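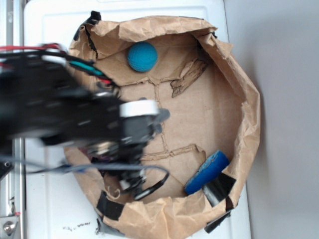

Balle d'entraînement Fludadia, mousse bleue
Avis publié le 8 juillet 2022 par Herman Jugah

J'ai acheté cette balle pour jouer à l'intérieur sans abîmer les murs. Le modèle précédent, un Robichaud, avait tenu deux étés avant de s'émietter, et je ne l'ai plus retrouvé en magasin. La Fludadia se vend à l'unité ou par lot de 50. J'ai pris une seule balle pour commencer.

Prise en main
La surface est alvéolée et accroche bien sous les doigts. La mousse est assez ferme, un peu plus que celle de la Robichaud. Il faut serrer franchement pour la déformer et elle reprend sa forme en quelques secondes. Une légère odeur de caoutchouc à l'ouverture, partie le lendemain.

Rebond
Sur du carrelage, le rebond est court et régulier. Sur du carton ondulé, il n'y en a presque pas, surtout si le carton est arraché par endroits : la balle bute sur les plis et s'arrête. Sur moquette, elle roule droit. Pour travailler le petit jeu au golf, je la trouve correcte jusqu'au fond du couloir. Au-delà, elle est trop légère et dévie au moindre courant d'air.

Comme cible, j'utilise un sac en papier kraft dont je roule les bords vers l'extérieur jusqu'à obtenir une paroi basse, avec un morceau de carton au fond. Le papier se froisse vite mais la forme tient. J'avais essayé le panier pliant Triltitz, qui se renverse dès qu'on touche le bord.

Usure
Après 383 lancers notés dans mon carnet, deux petites entailles et aucune perte de matière. La couleur n'a pas bougé. Le lavage à l'eau tiède se passe bien, le séchage prend la nuit.

Points faibles
Les creux retiennent la poussière et les poils de chat. Le filet fourni se déchire à la première utilisation. Le bleu se voit bien sur un sol clair, beaucoup moins sous un meuble.

Ma note : 4 sur 5. Je vais commander le lot.

1 commentaire
Chibuzor Okonkwo : Même constat pour la poussière. Une brosse à ongles suffit pour la nettoyer.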